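印刷する | メールで送る

Medve 作業台ベースおよびシミュレーション一式

最終更新 2025年4月13日

Medveは、家庭の一室や共同工房に小型アームを据え付ける人のための架台キットです。天板に固定するベースプレート、肩まわりの配線をまとめるブラケット、非常停止ボタンの取付台、そして同じ据え付けを画面の中で先に試すためのシーンファイルが入っています。アーム本体は付属しません。対象は7軸の協働型アームで、手先には別売りの2指グリッパー Porko を取り付ける前提で寸法を決めています。

設計と販売は Zanulholm 工房が行っています。部品の切り出し、穴あけ、検品はすべて Tretorcombe の共同作業場で行い、注文を受けてから組み合わせて発送します。

どのような場所に向くか

専用の実験室を持たない人が使うことを考えて作りました。居間の隅、ガレージ、曜日ごとに使う人が入れ替わる工房の作業台などです。こうした場所では家具の配置が先に決まっていて、アームのほうが残った場所に合わせることになります。テーブルの高さ、引き出しの取っ手の出っ張り、ドアの開く向き、椅子を引いたときに後ろに残る幅。どれもアームのカタログには載っていませんが、据え付けてから困る原因の多くはこのあたりにあります。

Medveのベースプレートは一辺400 mmの正方形です。厚みのある木製天板であれば、裏側に当て板を入れてボルトで締めるだけで固定できます。中空の天板、ガラス天板、折りたたみ脚の机には取り付けないでください。天板の端に寄せて取り付ける場合は、プレートの縁から天板の縁までに当て板の幅を残してください。

共同工房では、アームを外して片付ける必要があることもあります。プレートは天板に残したまま、アーム側だけを取り外せます。位置決めピンが入っているので、戻したときに向きを測り直す手間はありません。ただし、ピンの穴に木屑が詰まっていると座りが悪くなります。取り付ける前に穴の中を掃除してください。

内容物

・ベースプレート(アルミ、黒アルマイト)
・裏当て板(合板)
・固定ボルト、ばね座金、位置決めピン
・ケーブルブラケット(肩用、肘用)
・非常停止ボタン取付台
・シーンファイル一式(ダウンロード)
・組立手順書(紙およびPDF)

工具は付属しません。六角レンチ、電動ドリル、水準器を用意してください。ボルトの締め付けにはトルクレンチを使うことをお勧めします。締め付け値は手順書の表に、天板の厚みごとに記載しています。

シーンファイルについて

Medveの一式に入っているシーンファイルは、部屋の模型とアームの模型を組み合わせたものです。部屋は住宅の居間に近い作りで、木の床、テーブル、ドア、腰掛けなどが配置してあります。机だけを何もない空間に置いたシーンも入れてありますが、最初に開くのは部屋のあるほうにしてください。机だけのシーンでうまく動いた軌道が、部屋の中では壁や家具に近づきすぎることがあります。

家具はそれぞれ独立したファイルになっていて、寸法の値を書き換えれば自分の部屋に合わせられます。まず巻尺で自室のテーブルの高さと奥行きを測り、次に壁までの距離、最後に背の高い家具の位置を入れる、という順が早く済みます。細かい装飾は省いてかまいません。引き出しの取っ手は省かないでください。テーブルの側面に沿って手先を下ろす動作では、取っ手が最初に当たる部分になります。

テーブルに載せる物体も差し替えができます。標準のシーンには、頭骨に似たごつごつした形のものと、中央に小さな突起のある青い円盤が入っています。前者はくぼみが多く、指を掛ける位置によって持ち上げたときの傾きが変わります。後者は上面が丸くつるりとしていて、真上から挟もうとすると指の幅が問題になります。把持の計画を比べるには、このくらい性質の離れた物体があったほうが差が見えやすくなります。

軌道を確かめるときは、手先だけを追わずに、ときどき再生を止めて視点をアームの根元に移してください。テーブルの縁、床の上に出た手先、上を回るケーブルの位置関係は、肩の側から見たほうがつかみやすくなります。

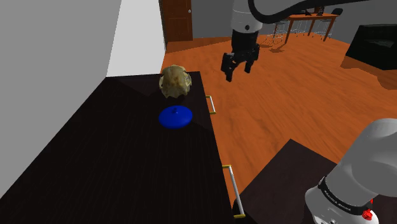
Imre Deákからは、ケーブルの扱いをもっと前のほうに書いてほしいという意見が届いています。彼は自宅の作業部屋でMedveを組み、シーンの中では問題のなかった動作を実機で流したところ、肘の外側に回したケーブルが戸棚の角に引っ掛かったそうです。シーン内のケーブルは形が決まっているが、実物は動作のたびに膨らみ方が変わる。だから壁や家具との間隔は、手先よりもケーブルを基準に取ったほうがよい、というのが彼の言い分でした。

この指摘を受けて、手順書の改訂版ではケーブルの項を据え付けの章に移しました。シーンファイルにも、ケーブルの周囲に余裕を持たせた干渉判定用の形状を追加しています。表示は初期状態で切ってあります。設定ファイルの「cable_margin」を有効にすると、判定と表示の両方に反映されます。3月以前にダウンロードした方は、購入時の案内に記載したアドレスから新しい一式を取り直してください。部屋の寸法を書き換えた家具ファイルは、そのまま新しい一式に移して使えます。

Porko グリッパーとの組み合わせ

Porkoは平行に開閉する2指のグリッパーです。指先は交換式で、平らなもの、溝付きのもの、柔らかい樹脂を貼ったものから選べます。Medveには含まれませんが、シーンファイルには平らな指先の模型を収録しています。

ほかのグリッパーを使う場合は、手先の模型を差し替えたうえで、質量と重心の値も必ず書き換えてください。形だけを差し替えると、画面では正しく見えても、関節にかかる負荷の計算が元のグリッパーのままになります。とくに腕を水平に伸ばす動作では、この違いが大きく出ます。値が製造元の資料にないときは、台所用のはかりで質量を量り、紐で吊って重心を求める方法を手順書の付録に載せています。

組み立ての流れ

まずシーンの中で架台の位置を決めます。使いたい物の置き場所にすべて手先が届くかを確かめ、届かない場所があれば、アームではなく架台の位置を動かしてください。架台の向きを少し回すだけで届くようになることもよくあります。

位置が決まったら、天板に紙の型紙を貼ります。型紙は手順書の最終ページに原寸で入っています。PDFから印刷する場合は、拡大縮小をしない設定にして、端の目盛りを定規で確かめてください。固定穴は6か所です。下穴は表から、本穴は裏当て板を仮止めしてからあけます。裏当て板を付けずに一気に貫通させると、出口側の木が欠けます。

プレートを載せ、対角の順にボルトを締めます。水準器を縦横に当て、傾きがあれば付属の薄板を挟んで直します。古いテーブルの天板は中央がわずかに沈んでいることが多く、薄板はたいてい使うことになります。

アームを載せる作業は二人で行ってください。一人が本体を支え、もう一人がピンの位置を見ながら下ろします。ボルトを締め終わるまで手を離さないこと。電源はまだ入れません。

ケーブルは肩用のブラケットから順に留めます。各関節を手で端から端まで動かし、張りすぎる場所と、たるんで床や天板に触れる場所がないかを見ます。手で動かせない機種では、低速の手動運転で同じ確認をします。

最後に非常停止ボタンを付けます。取付台は、アームの届く範囲の外で、立った姿勢でも座った姿勢でも手が届く位置に固定してください。共同工房で使う場合は、操作する人以外からも見える場所を選びます。

使用上の注意

シーンで干渉がないと判定された動作でも、実機での最初の運転は低速で行ってください。模型には人が入っていません。運転中はアームの届く範囲に入らず、子どもや動物のいる部屋では扉を閉めて使用してください。

木製の天板は季節によって伸び縮みします。取り付けた直後と、暖房や冷房を使い始める時期に、ボルトの緩みを確認してください。緩みが繰り返し出る場合は、天板の厚みが足りていない可能性があります。

食卓と兼用する場合、プレートの縁と天板の間に汚れがたまります。乾いた布で拭き、溶剤は使わないでください。アルマイトの表面が曇ります。

対応環境とファイル形式

シーンファイルはURDFと、部品ごとのメッシュ(OBJ形式)で提供しています。一般的な物理シミュレーターで読み込めますが、床の光沢や影の見え方は描画側の設定で変わります。動作の確認には影響しません。カメラ画像を使って物体を認識させる場合は、照明を変えた設定もいくつか試してください。テーブルの奥が影に入る設定では、物体の輪郭の出方がかなり変わります。

メッシュには表示用と干渉判定用があります。判定用は形を単純にしてあるため、くぼみのある物体では指先が実際より手前で当たることがあります。細かく調べたいときは、対象の物体だけを表示用のメッシュに切り替えてください。すべてを切り替えると計算が遅くなり、ノート型の計算機では再生が途切れます。

注文と納期

注文は作業場の窓口で受け付けています。天板の材質と厚み、使用するアームの機種名、グリッパーの有無をお知らせください。標準と異なる穴位置のプレートも製作しますが、図面の確認をいただいてから加工に入ります。穴あけ後の変更はできません。

シーンファイルだけの購入もできます。後から架台を注文する場合は、その際の見積もりからファイル分を差し引きます。家具ファイルの改変と工房内での共有は自由です。一式をそのまま再配布することはご遠慮ください。

補修部品はボルト、ピン、薄板、ブラケットを単品で用意しています。位置決めピンは、着脱を繰り返すうちに先が痩せてきます。アームを戻したときにわずかながたつきを感じたら、穴ではなくピンのほうを先に交換してください。

印刷する | メールで送る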